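What We Owe the People Who Teach the Machines

By Omolara Igwe

February 14, 2022

When the Ollorgate distribution centre announced that part of its display packing would be automated, the notice to staff ran to a single page. It gave the name of the supplier, Nurkora, and the date on which the first cell would be switched on. It did not mention that for 14 weeks before that date, employees from the packing floor would be reassigned to show the system how the work is done.

That omission deserves attention. Public discussion of automation is concerned almost entirely with what follows installation: how many positions remain, at what rate of pay, and in which town. These are proper questions, and at a site employing 630 people they are not small ones. There is also an earlier period, in which the knowledge of experienced workers is recorded and passed to the employer and its contractor. The terms on which this happens are seldom negotiated, and in many workplaces they are not written down.
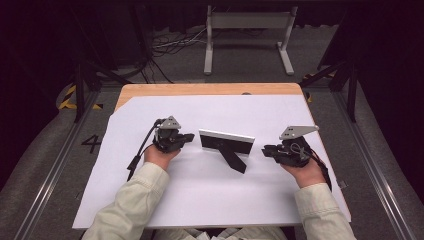 Demonstration work is a distinct occupation and should be classified as one. It draws on the skill of the packing floor but asks for it in an altered form. A packer who has handled display goods for years does so with fingers that feel the weight and balance of the item. The demonstrator sits at a table with a black gripper in each hand, cables trailing over the paper, and must deal with a small display stand on the machine's terms. Between the worker's hands and the goods there is now a tool, and the habits of a career have to be relearned through it. An employer who asks this of a person has changed that person's job, and a change of job ordinarily carries a review of duties, a rate and a period of training.

At Ollorgate, it carried none of these at first. Demonstrators stayed on the packing rate. They lost the productivity bonus, which was tied to cartons completed, and they were given no assessment of the strain on wrist and forearm. The staff association raised the matter in October, and a modest allowance was agreed. The bonus has not been restored.

Management has argued that the assignment was voluntary and that it was lighter work. Both statements may be accurate. Neither settles what the recorded skill is worth, or who may use it. Nurkora supplies other sites. If movements demonstrated at Ollorgate help to run a packing cell at Katene or Kodum, the labour of our members has travelled a good deal farther than their wages.

I do not propose that the project be stopped. Repetitive packing injures people, and a machine that takes on the worst of it should be welcomed. I do propose that every automation agreement set out the demonstrator's classification and pay, limit the length of a session, require consent before recordings are used elsewhere, and guarantee a position at 100 per cent of former earnings to those who did the teaching.

The second cell is planned for this year, and 70 employees have been told to expect a change in duties. The agreement covering them should be signed before the first of them sits down at the table.

Related items

Shift rosters and the right to notice
Katene site: allowance talks resume
Injury reporting on the packing floor: a guide for members
Letters: Who owns a skill?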